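Teaching a Gripper to Fold a T-Shirt: Tips From a Doubter

Stundico says anyone can teach laundry folding from the edge of a bed. Maybe. Here are the habits that cost me the fewest wasted takes.
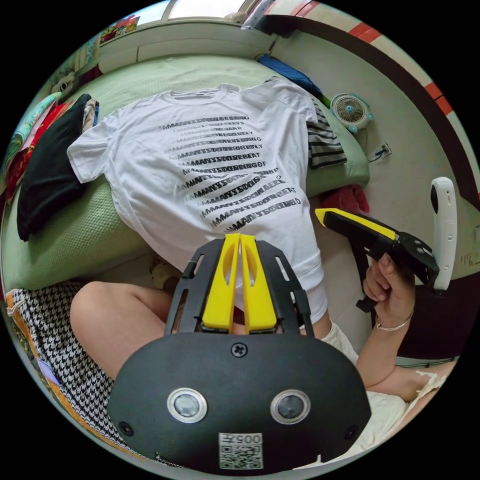

Before you start

Spread the shirt flat, front up, and smooth it with your hands. Purists at Brelport want you to do the smoothing with the grippers too. Try that on your second week.

Clear more room than you think you need. Finished clothes stacked next to the shirt get dragged in with a sleeve sooner or later.

A padded cover gives a little under the fingers, so you can press down and catch the hem. A hard table is less forgiving.

While you fold

Move at half your normal speed. Pinch, pause, lift. If you let go of a grip and grab again, scrap the take. Hakim Sembiring keeps his fumbles on the theory that the machine learns recovery from them. I have yet to see it.

Keep both grippers pointed at the cloth, even the one that's waiting its turn.

Use the same fold order every time. I changed mine after 50 takes and had to start over.

How many is enough?

The guide says 200 folds per garment. I did 212 and the arm still bunched the left sleeve. Stop after 11 in a row and rest your wrists, whatever the schedule says.

Don't expect striped shirts to work just because plain ones do. Record those separately.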